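Sport and Statistics, Unit 7: Reading the Transfer Window
Handout, Tue 19 May

Squad moves get reported as though each one explained the next result. Before you repeat a claim of that sort in an essay, ask what the club did in the weeks when it signed no one.

Our case is Urkitz, who brought in a second-choice goalkeeper from Beltelcombe in March. The local press called it the turning point of the season. Urkitz did win their next match. They had also won the one before it, with the old keeper, against a better side. I have yet to see a match report that mentions both.

Points to note

Short runs prove very little. A team that has lost four in a row will probably do better soon, whoever is in goal. This is regression to the mean, and you'll need it for the coursework.

Clubs choose when to announce. A signing made public on the morning after a win looks like confidence. The same signing after a defeat looks like panic.

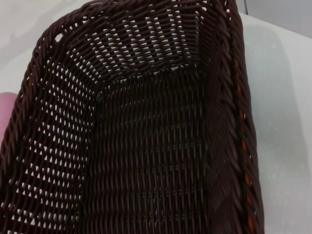 Fig. 1. Woven basket, inside.

The Oda ratings, used in last week's seminar, give every player a score out of 2000. Treat them with care. Urkitz's new keeper gained 115 points in a month without facing many shots, and the makers don't publish how the score is worked out. A number you can't check is an opinion with digits in it. Use save percentage if you must use something, and state how many shots it rests on. In this case it rests on 121, spread over two seasons and two divisions, so I wouldn't lean on it either.

The usual defence is that managers "see things the figures miss". Perhaps they do. They also see things that aren't there, and they keep their jobs partly by sounding sure.
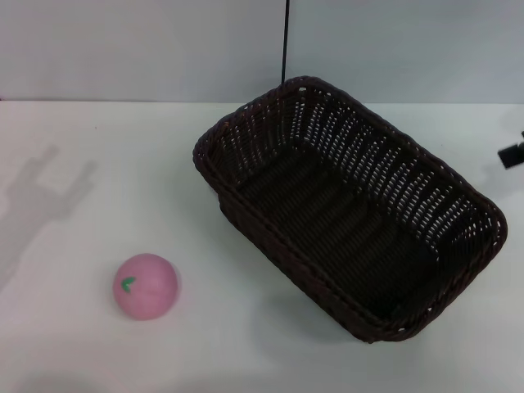

Estel objected at this point last year that a new keeper may steady the defenders in front of him, and that none of our measures would pick this up. Fair enough, but then somebody has to say what a steadier defence would look like before the matches are played. Fewer shots allowed from close in would do. At Urkitz that figure didn't move.

For next week: find one report that credits a signing with a change in results. Write down the results for the same number of matches before and after, and bring the report with you.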